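# Buying the second arm first: a small shop plans its equipment money

Irfan Pillai keeps his equipment plan on one sheet of paper, printed on both sides. The front is what Volham intends to buy. The back is what it decided against, with the date it was crossed off and the initials of whoever argued for it.

"The back is fuller," he says. "I look at it more than the front."

Pillai runs operations at Volham, a contract finishing and packing shop with 18 people on the floor. The company brought in its first robot arm two years ago and is now working out what to spend on the next ones. I talked with him and with Felicja Dudek, who handles purchasing, over most of a morning in their upstairs office.

The first thing they wanted to correct was the idea that the arm is the big number.

"People come to us and ask what the arm cost," Dudek says. "Fine, I can tell them. But then I ask what they have set aside for fingers, for cable, for a table that does not move, for the electrician. Usually there is a pause."

Her own budget now puts grippers, fingers and mounts on their own line. In the first year they were lumped in with shop supplies, and they ate the whole amount by August. One bill in particular stuck with her: $2,182 for replacement fingers, brackets and freight, on an order she had expected to come in at a few hundred.

"Most of it was small parts," she says. "We had bought the gripper and assumed the fingers were forever. Fingers wear. Somebody wants a different shape for a different job. You should plan for that the way you plan for saw blades." 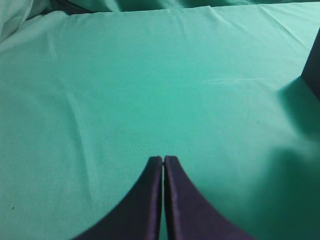
*Gripper fingers over the cloth-covered work surface.*

Pillai is more relaxed about fingers and less relaxed about tables. He would sooner spend on the work surface than on almost anything else, and he says so to every vendor who visits.

"A cheap bench costs you every day," he says. "You set up a position, someone leans on it, and now you are setting it up again. I asked for a heavy base in the first budget and it got cut. I asked again in the second and it stayed in."

The covering is a separate question, and a cheaper one. He likes a plain cloth in one color for trial work - it is easy to change, and a part shows up against it. He doesn't like it for production, where he wants something that can be wiped down. Dudek buys fabric by the bolt and charges it to the trial budget. She would like it noted that it creases no matter how carefully it is put on, and that she has stopped paying for anything described as wrinkle-free.

Volham got three quotes for the next purchase and took two of them seriously. One was from Ando, which sells a complete package with installation and a year of visits. The other was from Humphreys, a smaller dealer that quotes each piece separately and leaves the customer to put it together. The Ando quote was higher. Pillai at first leaned toward Humphreys.

"Then Felicja made me write down our own hours," he says. "I had us at zero. I was thinking, well, we are here anyway."

When they added it up from the time sheets, the first arm had taken 121 hours of staff time before it did a paying job. Priced at the shop rate, that closed most of the gap between the two quotes. They still haven't signed with either one. Dudek has gone back to Humphreys to ask for a setup price and to Ando to ask what the package costs without the second half of the visits.

"They both said they'd never been asked that," she says. "I don't believe them."

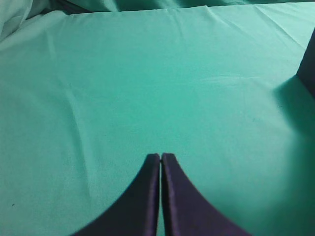 Nikola Rutkowska

The other thing on the table is timing. Volham's plan calls for two more arms, and the owner asked whether buying both at once would get a better price. It would, a little. Pillai argued against it anyway.

"If we buy two together, then we make the same mistake two times," he says. He wants six months between them. The second arm would go into trial work, and what they learn would decide the gripper and the reach on the third. The discount they would give up is less than the cost of one wrong gripper, by his math.

Dudek agrees on the gap but would shorten it. Quotes expire, and she has seen lead times stretch while a customer was thinking. Her compromise is to get the price of the third arm held in writing when the second is ordered, with no deposit. Ando has agreed to that in an email. Humphreys has not answered.

I asked what they would tell a shop of the same size that was starting from nothing. Pillai said to rent first if anyone nearby will rent to you, and to do it with your own parts on the table, because a demonstration with the vendor's parts will always look good. Dudek said to ask for the spare parts price list before asking for the price of the machine.

"If they send it the same day, that tells you something," she says. "If they want to schedule a call about it, that also tells you something."

She has added a new line to the sheet for the coming year, between cable and training. It is labeled "fingers" and it has its own account code. The request for the wrinkle-free fabric is on the back, crossed out, with Pillai's initials next to it.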